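Glass feels hard and cold, and it can break if you drop it. It is strange to think that it starts out as sand.

## What is glass made of?

Most glass is made from three things: sand, soda ash and limestone. The sand is the main part. It has to be very clean, because even a little iron in it will turn the glass green. The soda ash helps the sand melt at a lower heat. The limestone makes the glass strong, so that it does not dissolve in water.

Many glassworks add broken glass to the mix too. This is called cullet. The glassworks at Hornstead gets its cullet from bottle banks in the towns nearby – brown in one pile, green in another and clear in a third.

## Melting it

Everything goes into a furnace. A glass furnace gets close to 3000 degrees Fahrenheit, far hotter than an oven at home. The furnace is hardly ever switched off. If it cooled down, the glass inside would set solid and the bricks could crack.

When the mix has melted it is orange and thick, like honey.

## Giving it a shape

**Blowing.** A glassblower dips a long metal pipe into the furnace and turns it to gather a blob of glass. Blowing down the pipe makes a bubble. The glassblower has to keep turning the pipe or the bubble will sag.

**Molding.** Bottles and jars are made by machine. A lump of hot glass drops into a metal mold, and air pushes it out against the sides. One machine at Hornstead makes more than 200 jars a minute.

**Floating.** Window glass is poured onto a bath of melted tin. It spreads out flat on top, because glass is lighter than tin.

## Cooling down

Glass that cools too fast will crack. New glass goes through a long, warm tunnel called a lehr, which gets cooler from one end to the other. Small jars may spend less than an hour in it. A thick bowl can take all night.

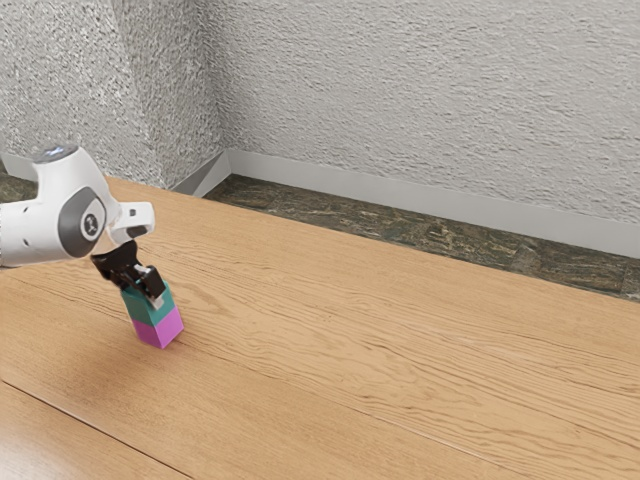
*A white robotic arm with a black gripper.*

## Words to know

- **Cullet** – broken glass that is melted again
- **Furnace** – a very hot oven for melting things
- **Lehr** – the tunnel where glass cools slowly
- **Mold** – a hollow shape that hot glass is pushed into

## Try this

Look for glass in your kitchen. Hold a clear jar up to the window and look at the thick part at the bottom. Can you find a tiny bubble, or a line down the side where two halves of a mold met?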